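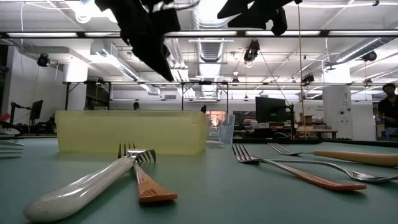

Can one set of gripper fingers pick up every fork in a mixed pile?
Short pointed fingers got closest in our tests, but a fork lying flat on the mat still gave them trouble, and thin metal handles gave them the most.

Sorting Forks with Two Kinds of Fingers
Project report by Neelam Nishad and Tamer Majali
Supervisor: Gisela Rathjen

Why forks
We wanted something cheap, hard to break and annoying to grab. Forks turned out perfect! The handles are all different (thick white ones, flat orange ones, a wooden one, plain stainless steel), and the tines love to hook onto each other. The task sounds simple: take a fork off the mat, put it in the yellow bin, go back for another.

What we compared
We tried 2 finger designs. The Lodano fingers are wide with a rubber pad. The Nekix fingers are narrow and end in a point. Each set got 800 attempts in February, with Prapai Jaidee logging every grasp as good, slipped or missed. She also logged which handle it was, and we are so glad she did, as the handle mattered more than we had guessed.

The setup
For the later runs we worked with two arms, one on each side of the mat, with the bin along the upper edge between them. Either arm could reach the bin, so we had to add a rule about who goes first. Our first version of that rule made both arms wait for each other forever (we watched them do it for a good long while before we caught on). The arm closer to the fork now gets the turn.

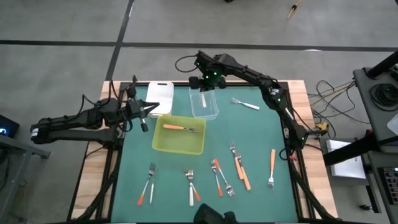 What we found
The wide pads were great on thick handles and held on well during the swing to the bin. On flat handles they often landed on the mat first and stopped. The pointed fingers could get under an edge, which made the flat orange handles much easier, but they let smooth steel twist in the grip.

Crossed forks were hard for both sets. Picking the top one first helped a lot, and we'd love to have the camera work out which one that is. At the moment we choose it by hand on the screen.

Next steps
We want to glue a thin strip of rubber inside the pointed fingers and rerun the steel forks.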